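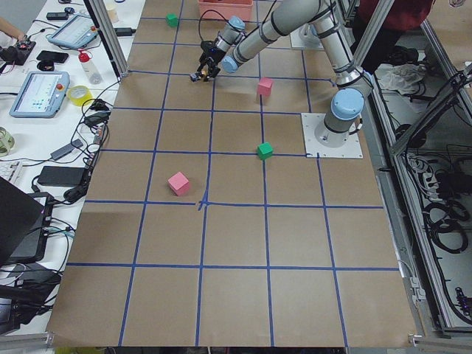
Kraft paper, blue tape, wooden cubes in green and pink. The tape runs both lengthwise and crosswise on the table.

Paper Over Everything

The cheapest surface in the workshop is also the one people end up fond of

Start with the roll. Brown kraft, the kind the post office used to sell, wide enough to cover a worktable in one pull if you have somebody on the other end. You drag it down the length of the table, smooth it with a forearm, trim it, tape it. Done before the coffee is. And then you have a surface you are allowed to write on, spill on, stick things to and throw out.

I've been in love with it for years. So has half the maker world, it seems, and they mostly got here by accident.

The accident at Hallent, a shared studio two flights above a tire shop, was a ruined maple top. Somebody's wood stain, a big ring of it, right in the center. Paper went down to hide the ring. Paper stayed. By spring every table in the place was brown and the stain had been forgotten, along with whoever spilled it.

Then comes the tape.

Tape is where a covered table turns into something useful. Strips the long way, strips the short way, and you have squares. Squares give you an address for everything. Put the green one two over from the corner. Leave that row clear. Anyone who has tried to tell another person where to set a thing down on a bare table knows how badly that goes – "there, no, there, left, your other left."

Blue is the usual color. It shows up on brown without shouting, it peels, and you can tear it by hand if you're in a rush, though a torn end looks like a torn end forever. Use a blade. I don't always use a blade.

Spacing is a matter of taste and arguments. At Burgate, where they lay out tile samples for kitchens, the squares are made to fit the tile and nothing else, so the grid gets pulled up and redone when a new line comes in. One afternoon I watched a whole table get retaped in 13 minutes, start to finish, two people, no talking. It was like watching a bed get made in a good hotel. Mine took most of an evening and wandered off true by the width of a thumb.

Small advice from that evening. Snap a pencil line first. Pull the tape tight, hold it over the line, then lower it all at once. Press from the middle out. If you want a special spot on the table, a home spot, a start-here spot, mark it with a little cross of the same tape laid over the grid. Two short pieces. It will come out lumpier than the rest, and thats fine, you want to find it with your eyes half closed.

Now the blocks. Wooden cubes are what I see most on these tables, and for good reason: they sit flat, they don't roll, they stay where you left them. Painted ones are better than plain. Plain wood on kraft paper is brown on brown and you'll be patting around for it like a lost pair of glasses. Green is good. Pink is wonderful, pink practically jumps off the paper. A few of each is plenty for working out a layout – a room, a market stall, a garden bed, a shelf display.

Jarkum, the toy swap that sets up in a school gym every March, sorts its whole stock this way. Cube down, and that square belongs to puzzles. Other color, that square is still up for grabs. Last time they had 68 boxes on the floor before the doors opened at nine and the tables were calm. The floor was not calm. The floor needs tape too.

A bin at the far end helps. Plastic, bright, whatever's in the cupboard. Matić, the little print shop by the canal, has one on every table and the rule there is that the bin lives outside the squares, always, becuase once it creeps in it eats a whole row.

What it costs: not much. A long roll of kraft lasts me a year, and I'm wasteful with it. The tape goes faster than you'd think. Paper tears first at the table edge, where sleeves and belt buckles rub, so run it all the way to the near side and fix it down well. A wrinkle you can live with. A lifted corner you can't, it will catch a cuff by lunchtime.

And when it's grubby, off it comes. I keep some of the old sheets, rolled up behind the door. Pencil sums, glue spots, a phone number with no name. One has a perfect coffee ring sitting square inside its tape, dead center. Couldn't throw that one away.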